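Thu 13 October. A short thread about our insertion tests at Drasberg. We want to know if a small arm learns better when some demos include a mistake and its correction.

The task is a shape sorter, and the red octagon is the piece we study. We collected 706 demos for it – 40 of them with a correction on purpose.
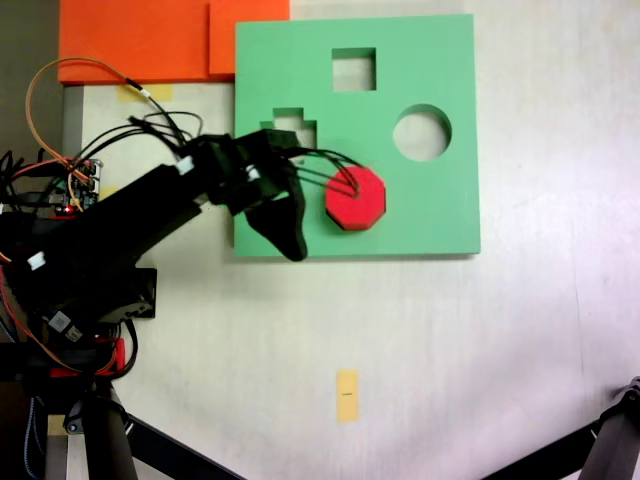
Tibor Kun: Did you try the same split with the corrections removed?

Yes, Tibor, this is our baseline. Same policy, same training length, 14 trials for each. The baseline placed the block in 9, the mixed set in all 14.
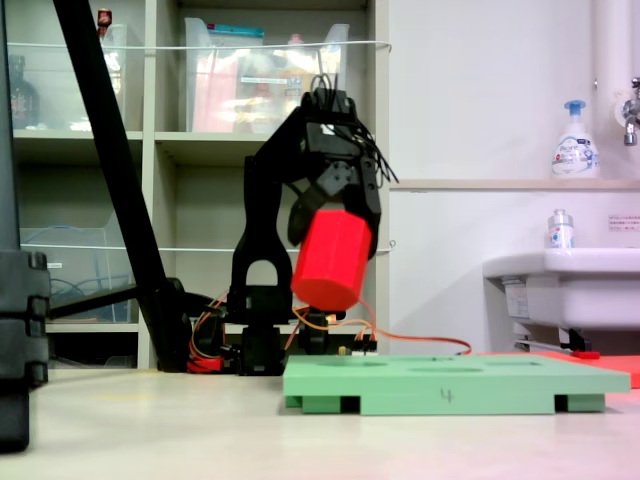
Red octagon in the gripper, green board beside the arm.

I must be careful here. One board and one arm is a small test, and the angle of the block at the grasp matters a lot.

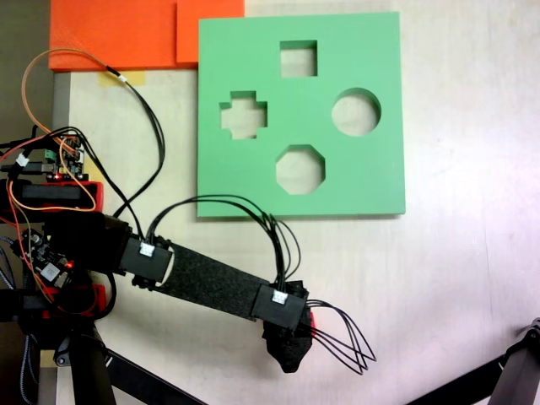
Next we repeat it with the Grastov policy, then I will share the numbers.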